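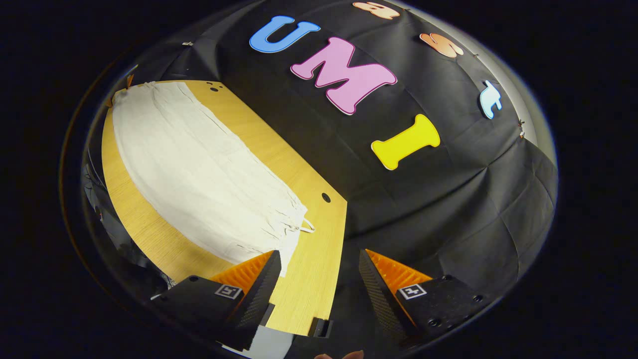 Black cloth, pale table, letters going downhill. The U is the blue one.

I have spent a good part of this summer thinking about black cloth, which I did not see coming in June, when I agreed to help dress the tables for the Celotcombe makers' open day. The word I used was "help". I have since learned to be more careful with it.

The idea was simple enough. Every table would have a light wooden top and something dark behind it, so that people walking into the hall would look at the things on show and not at the radiators. Bright letters would go on the dark bits. There are 19 tables. I did the sums on the back of a receipt from the garden centre in Purnby and decided I could get through the lot in two evenings.

It has taken rather longer than two evenings.

First, the cloth. Black fabric is sold folded into a neat packet, and it remembers being a neat packet for the rest of its life. You can see the rectangles in it from across the room, like a road map of somewhere with no roads. I ironed one piece for most of a radio play and all I managed was to make the creases shinier. After that I tried hanging a length over the banister at home for four days, which frightened the postman and did nothing for the creases. In the end I decided that a matte black cloth with a few fold lines in it looks "theatrical", and I have been saying so to anybody who comes near with an opinion.

Then there is the matter of keeping it up. I had bought a packet of drawing pins, and the hall has rules about drawing pins, laminated, next to the fire notice. So I went to Kimberg, the stationers at the bottom of the hill, and stood in front of a wall of clips. There are a lot of clips in the world. I came home with six kinds and have a favourite, and I am not proud of how quickly I acquired one. The big ones hold anything but look like you are drying a wetsuit. The little ones disappear nicely and then, at some point after you have locked up and gone home, let go.

The letters have been the nice part. I like a fat letter with a white outline. The outline matters more than I would have guessed: put a strong pink straight on to black and it goes a bit heavy and sulky, but give it a thin white edge and it cheers up at once. Yellow would be fine anywhere. Yellow has never needed my help. The peachy orange and the pale blue are quieter, and I was all for leaving them in the box until I saw how tiring a whole word in the loud colours gets.

I had opinions about straight lines, too. My first go at lettering was done with a ruler and a length of string, and it looked like a sign telling you where to queue. Then I let a word wander down the cloth at a slant, with the M a good bit bigger than its neighbours, and it looked as if someone had enjoyed themselves. UMI does this very well. Three letters is a good length for a word if you are the one on the stepladder. The table after it in my notes is down as CRADDOCK POTTERY, and I have already asked, politely, whether they would think about initials.

What I will say for the pale table tops is that they do a lot of the work. I was set on covering them. I had a whole plan involving more black cloth, and had got as far as pricing it, when it struck me that this would give us 19 tables that looked like the inside of a hat. A light, yellowish wood with a fine grain against all that black is really rather handsome, and it costs nothing and doesn't need ironing. It does show every fingerprint if the sun comes in low, so I have put a duster in my bag, next to the clips.

Jobs still to do: find the other box of letters (we appear to own four Qs and not enough Es), go back to Kimberg for more of the medium clips, and work out how to get the stepladder back in the cupboard the way it came out. I have been told there is a knack to it.

Posted 13 August 2019. Filed under: halls, cloth, grumbling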